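Skript zur Übung "Form, Farbe, Gruppe", Teil 2: Bauklötze auf dem Tisch
Stand: 03/01/2023

So, weiter geht's mit dem zweiten Teil. Wer beim ersten gefehlt hat: Bitte das Blatt zu Grovo durchlesen, darin steht, wie unser Materialschrank sortiert ist, und ohne das sucht ihr euch nachher dumm und dämlich. Die Klötze liegen in der Schublade mit dem Aufkleber "Budo", ganz unten, und die klemmt (leicht anheben, dann ziehen).

Worum es mir heute geht: Ordnen. Klingt langweilig, ich weiß! Aber ich habe in den letzten Jahren kaum ein Material gefunden, an dem man so schnell merkt, wie Kinder denken, wie an einer Handvoll bunter Klötze auf einer freien Fläche. Man legt sie hin, sagt möglichst wenig und schaut zu. Das Wenigsagen ist übrigens der schwierige Teil, dazu gleich mehr.

Die Unterlage

Ich arbeite am liebsten auf einem hellen Holzbrett. Eine Tischdecke mit Muster geht gar nicht, da verschwinden die gelben Klötze sofort irgendwo im Karo. Weißes Papier geht zur Not, verrutscht aber dauernd und wird bemalt. Das Brett hat einen Rand, und dieser Rand macht etwas mit den Kindern: Was drauf liegt, gehört dazu, was daneben liegt, gehört nicht dazu. Das muss man niemandem erklären, auch Dreijährigen nicht. Wir haben im Schrank Bretter in zwei Größen, nehmt bitte die großen. Auf den kleinen liegt alles so dicht beieinander, dass man Gruppen schlecht erkennt, und genau die wollen wir ja sehen.

Abwischen nur mit einem feuchten Tuch, nicht unter den Hahn halten. Eins hat sich im November so verzogen, dass es jetzt kippelt.

Der Ablauf

Ich beginne immer mit einem Haufen. Alles auf eine Seite, ruhig ein bisschen durcheinander, und die andere Seite bleibt frei. Die freie Seite ist wichtig, sie ist sozusagen die Einladung. Dann schiebe ich einen einzigen Klotz hinüber und warte. Gern nehme ich dafür einen Stern, der hat eine auffällige Form und die Kinder mögen ihn sowieso. Manche legen gleich etwas dazu, manche holen den Stern empört zurück zu den anderen ("der ist doch ganz allein!"), und manche nehmen ihn in den Mund. Alles drei ist eine Antwort, und alles drei schreibt ihr bitte auf.

Wenn ein zweiter Klotz dazukommt, wird es spannend. Liegt ein roter Stern da und das Kind legt etwas Rotes daneben, sortiert es vermutlich nach Farbe. Vermutlich! Vielleicht lag der Klotz auch bloß am nächsten, oder Rot ist gerade die Lieblingsfarbe. Erst beim dritten oder vierten Klotz kann man vorsichtig von einer Regel sprechen. Ich habe früher viel zu früh "aha, Farbe" in meine Bögen geschrieben und stand dann etwas dumm da, als als Nächstes ein blaues Dreieck folgte.

Schieben oder heben

Eine Sache, die in der Rowlands-Mappe nur am Rand vorkommt und die ich wichtiger finde: Achtet darauf, WIE bewegt wird. Heben heißt greifen, hochnehmen, zielen, ablegen. Schieben heißt Kontakt halten und die Richtung unterwegs korrigieren. Beim Schieben dreht sich der Klotz gern weg, wenn man nicht mittig drückt, und ein Stern ganz besonders, weil der Finger mal an einer Spitze und mal in einer Kerbe landet. Probiert das selbst aus, bevor ihr es anderen zumutet. Ein Finger, gerade Linie, von einer Brettseite zur anderen. Ich schaffe es bis heute nicht zuverlässig.

Wer schiebt, lässt die Klötze übrigens meistens flach liegen. Wer hebt, fängt irgendwann an zu stapeln, und dann sind wir bei einem anderen Thema (Teil 3, Türme, da freue ich mich schon drauf).

Was ihr sagen dürft

Wenig. "Magst du weitermachen?" ist in Ordnung, "Was gehört zusammen?" gerade noch. "Wo sind denn die anderen roten?" ist verboten, damit habt ihr die Lösung verraten und könnt den Bogen wegwerfen. Ich plane pro Durchgang 5 Minuten ein. Danach wird es meistens ein Zoo oder eine Bäckerei, und das darf es dann auch werden.

Bogen und Abgabe

Benutzt den Keletum-Bogen, Vorder- und Rückseite. Vorne zeichnet ihr das Brett als Rechteck und tragt Anfang und Ende ein, mit einem Pfeil für jeden bewegten Klotz. Hinten kommt euer Text hin, höchstens 265 Wörter. Beobachtung und Deutung bitte getrennt, mit einer Leerzeile dazwischen. Ein Satz wie "Das Kind wollte die Farben trennen" steht unten, "Das Kind legte den roten Klotz nach links" steht oben. Wer unsicher ist, schreibt den Satz nach unten.

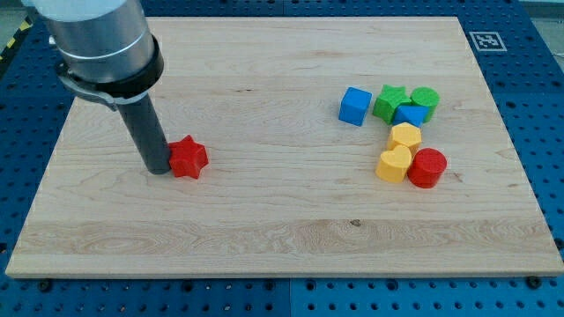
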